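The Archbishop's Route

Saturday

The letter from the diocese came to the parish office in Clalham in the morning mail, between a gas bill and a catalog of candles. Rakiya Jibrin opened it standing up. The archbishop would visit in the spring. He would say Mass, bless the new roof, and stay for lunch. The letter asked the parish to suggest a route from the train station to the church.

She read it twice and went to find Father Paul, who was in the sacristy looking for a key.

"He's coming by train?" he said.

"It says train."

"No one comes here by train."

That was close to true. The train from Derkilgate stopped at Clalham twice a day, and the second stop was at nine at night. Rakiya took the letter back to her desk and got out the street map.

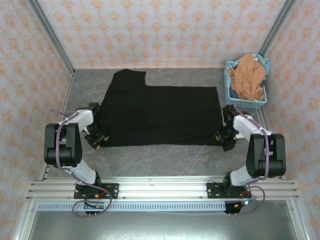 "How many people will want to come?" Father Paul asked from the doorway.

"Around 870, going by Easter," she said. "We can seat half of that."

He thought about it and said they would have to ask for Nwachukwu Hall. The hall belonged to the town and had 1,232 seats. It also had a stage with a painted forest on the back wall, left from a school play, and the school had not decided whether it wanted the forest back.

Rakiya called the hall. A man told her the date was free but the heating was not working. She asked whether it would be working by spring. He said that by spring it wouldn't matter.

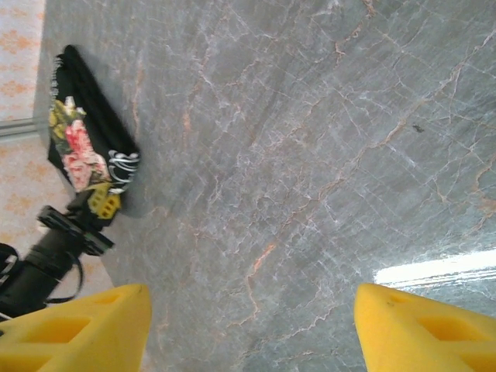

She wrote that down and moved on to the route. The short way went down Mill Street, past the tire shop and the bar. The long way went by the river and took in the cemetery, where her mother was buried. She drew both in pencil. Then she called Rendano, the bus company, and asked for a price on 5 buses for the people who lived out on the farms.

"What's the occasion?" the woman at Rendano said.

"The archbishop is coming."

"Is that a wedding?"

"It's a Mass."

"I'll put down wedding," the woman said. "There isn't a box for the other."

At four o'clock Father Paul came back with the key. He looked at the map and put his finger on the river.

"It's longer," he said.

"By ten minutes."

"He's almost eighty."

"He'll be in a car, Father."

He left his finger where it was a moment longer. Then he said the long way would be fine, and went to hear confessions.
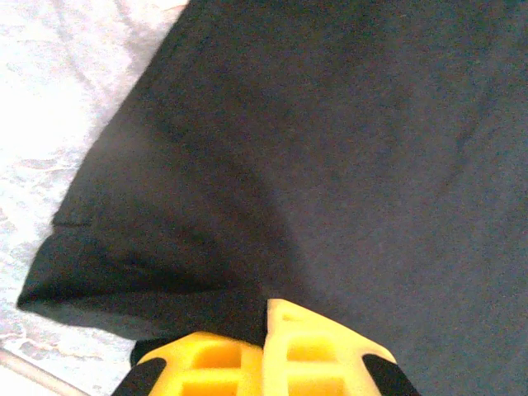
The Second Letter

It came in December. The archbishop's doctor had told him not to travel, and an auxiliary bishop would come in his place. The auxiliary would drive himself. He wanted to know if there was parking.

Rakiya wrote back that there was plenty of parking behind the church. She enclosed the map, with the road by the river marked in ink.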